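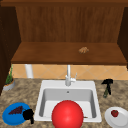
Tuesday, September 28, 2021
By Trevor Bellamy and Ewan Crichton

3. Where the Last Piece Goes

Every household in the Derkport study had a rule about bread. Most had two, and the second usually canceled the first. We had asked the 128 participating households to keep a food diary for 10 days in July, writing down any baked item that was moved, saved, rewrapped, or thrown out. They returned 1,191 usable entries and a smaller pile of unusable ones, among them a full page on the failings of a brother-in-law.

Our interest in this section is the final item: the last roll, the heel of the loaf, the half muffin. In the entries, food in quantity has an address. A full bag of rolls lives in the bread box or on the counter, and people name the spot without thinking. Once the supply drops to a single piece, the address gets vague. Diary keepers write "put up," "set aside," or, in one Jinel Street household, "dealt with." The piece has left the bag and has not yet reached the trash, and it may stay between the two for days.

We call this period holding. It starts when an item is separated from its original package and ends when someone eats it or throws it away. An upper shelf suits holding very well (Figure 3). It is high enough to be out of the way and respectable enough that nobody can be accused of wasting food. Several diary keepers described the refrigerator as a place for things they planned to eat. Cabinets were for things they planned to have planned to eat.

Figure 3. An open upper cabinet with a single item on the shelf (computer rendering).

Storage advice had little visible effect on any of this. Households in the Plaron apartments had received a leaflet from the building office on keeping bread fresh, and their entries look much like everyone else's, except that three of them mention using the leaflet to wrap a scone. Nor did owning the right equipment help. The bread box shows up mainly in entries about full loaves. As one participant put it, "You don't turn the box on for one roll." We are aware that bread boxes do not turn on. We left the quotation as we found it.

Who ends the holding period is harder to say. Entries that record an item being thrown out tend to be in the passive voice: the bun "was gotten rid of," the crust "went." Entries that record an item being eaten are in the first person and sometimes run to a paragraph, with butter. When two adults in a home kept separate diaries, as they did in part of the Tanabe Hill group, the same roll could be reported as saved by one and forgotten by the other on the same evening. We coded these as saved - a generous choice, and one the authors argued over longer than either would like to admit.

Diaries have well-known limits. People who are asked to write about leftovers may start to behave better around them, and we can't rule out that a few items were eaten out of embarrassment. Holding that began before the first day was also missed unless someone came across the item later and was brave enough to write it down. Section 4 takes up the question of cake, where almost none of the above applies.

Comments

muffinhalf: I feel seen and a little attacked. Did anyone in the study freeze theirs? My freezer is basically a retirement home for hot dog buns.

R. in Derkport: We were one of the households. The brother-in-law page was relevant, he's the one who takes the heel.

Ewan Crichton: Freezing is in Section 5. And it was a very good page, we just couldn't find a code for it.

gladys_w: My mother made bread pudding out of every one of these and we all hated it. Please put that in the cake section.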